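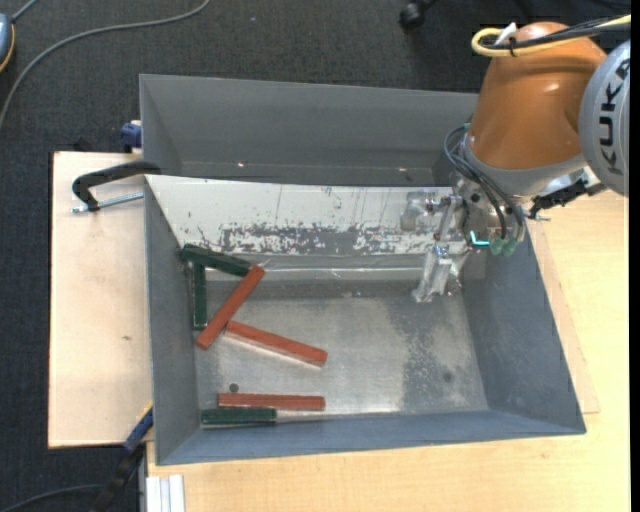 Did a clerk at the port change your family's name?

Almost certainly some member of your family changed it, some years later, and the clerk got the blame.

Speaker notes, Flirndale Family History Evening
Tamsin Dvorak
Sunday, February 21, 2021
Talk runs 37 minutes if I skip the bit about spelling reform. Skip the bit about spelling reform.

Opening

Leave the question up while people settle. Let them read the answer and get annoyed.

Ask for hands: who was told that an official changed the name on arrival? Keep your hand up if you have seen a piece of paper showing it. Wait. Don't fill the silence.

Say: I was told it too. My grandfather said we came in with eleven letters and left the building with six. He told it well and I believed it until I was past forty. I have since looked for the eleven letters and I can't find them anywhere, in either country.

Say early that I'm not calling anyone's grandmother a liar. People will hear it anyway. Say it slowly.

What the story claims

The usual version has four parts. Ancestor steps off the boat. Clerk asks for a name. Ancestor answers, clerk can't spell it. Clerk writes down something short and that's who we are now.

Ask what would have to be true for that to work. The clerk would need to be writing names down fresh, from hearing them. Mostly that wasn't the job. The passenger list was made up by the shipping company before or at departure, and the officials at the big arrival stations worked from that list. They checked people off against it. There were interpreters as well, and plenty of the staff had been immigrants themselves.

Were there mistakes? Of course. Lists are full of them. But a mistake on a passenger list is a mistake on a passenger list. It had no force over what you called yourself at the grocer's the week after. You weren't handed a new name to carry out the door.

And for most of this period you could change your name by using a different one. No judge needed in most places, if you weren't doing it to cheat people. That makes it very hard to find a record of it, and a gap in the record is where a good story moves in.

The Enache file

Thank Paula and Florin Enache for letting me use this. Florin may be in the room. Check before starting, and if he is, go easier on the cousin.

The family story: Paula's great-grandfather arrived on the Ledesma, gave his name as Enache, and was written down as "Nash." The family was Nash for two generations and then Florin's father took the old name back. The clerk was supposed to have had a red mustache. Be careful with a story that comes with a mustache. Details like that get added over the years, and they make us trust a story more when they should do nothing of the kind.

What I had from them at the start:
A typed page by a cousin, undated, with no sources.
A baptism extract from Stonska.
A funeral card.

What I found:

The Ledesma's list, page 283. He is there. The surname is written as Enache, clearly, in a better hand than mine. A check mark next to it. Nothing crossed out.

Then the first city directory he turns up in, two years on: Enache, laborer. So he walked out of the port with his own name and was still using it after two winters.

Then the payroll for the Adurura mill. Still Enache in March, and by the next surviving book he is Nash. Same house, same wife, same children, same job.

Pause here. Let them work it out.

What I don't know, and must say I don't know: why. The foreman may have found it easier. He may have been tired of spelling it. The men on his shift may have started it as a joke. The cousin's page now says "the mill changed it," and that is the old story with a new villain. The payroll shows a name in a column. It doesn't show who chose it.

If someone asks whether it could be two different men: good question, I spent most of a winter on it. The street address matches and so do the children's ages. I'd call it strong. I wouldn't call it proven.

The awkward letter

Read the part from Paraschiva Cârstea's letter. She was the sister who stayed behind in Stonska. It's the only thing in the file written by a person who knew him.

"You sign yourself now like an Englishman. Mother asks who this is who sends money."

Don't over-read this. It's tempting to hear shame in it, or anger, and she might have been teasing. What it does tell us is that he was signing the new name himself, in letters to his own sister. There was no clerk standing over him for that.

Paula didn't like this letter much when I first showed it to her. She said it made him sound as though he'd given something away. I think that's the reason the port story lasts. It moves the decision off the person we're descended from and onto a stranger behind a desk.

I believe that explanation and I also notice I have no evidence for it. Say so out loud.

Where I've been wrong

Do this section even if time is short. Last year I cut it and got two emails.

Wrong once: I told this group that no official ever altered a name. Bríd Cronin wrote to me with a naturalization file from her husband's side where the surname changes between the first paper and the last, and the change is in the clerk's hand. It's initialed. She was right and I'd used the word "ever," which I should know better than to use. It was years after arrival and a long way from any port, but it was an official with a pen. Bríd has asked me to add that she found it on page 315 and that I had told her the volume stopped before that. It did in my copy.

Wrong again: I used to put up a chart of "common changes," old name on the left and new on the right. I've dropped it. People used it as a dictionary. They'd find their name on the right and adopt the ancestors on the left, and I had a hand in at least one family tree that now has the wrong village at the top.

What to do with your own story

Write it down first, exactly as it was told, with who told it and when. Include the mustache. A family story is evidence of what a family said, and that's worth having even when it's wrong about the boat.

Then get the passenger list. Look at the page itself if you can. The index was typed up by a person squinting at old handwriting and it has its own mistakes, and I've seen an indexer's slip from long afterward quoted as proof of what happened at the dock.

Then go forward a year at a time. Directories, church books, payrolls, school registers, gravestones. You are looking for the last time the old name appears and the first time the new one does. Expect some overlap. One man can be one thing at church and another at work for his whole life, and I doubt it bothered him.

Be wary of:
Anyone selling a coat of arms.
Online trees that cite other online trees.
Any version that has got better since you were a child.
Me, if I say "ever" again.

Likely questions

"My grandmother was there, she saw it happen." How old was she? Ask kindly. If she was four, she may be remembering being told.

"The records for our port burned." Some did. Ask which ones, and who said so. Half the fires I've been told about never touched the shelf in question.

"What about people who really were pressured?" Take this one seriously. Employers, teachers, and landlords leaned on people, and a name could cost you a job. Saying the port clerk didn't do it is a small claim. It doesn't mean everyone chose freely. I wish I could tell you how often it was one or the other, and I don't trust anyone who gives a percentage.

"Does the DNA test settle it?" It doesn't know what you were called.

Housekeeping

Handout is by the door, one per household please. The Stonska extract on the back is the translated version, and the translation is Florin's, so questions about the priest's abbreviations go to him. Sign-up sheet for the March session on reading old handwriting is next to it – bring a magnifier and something you can't read.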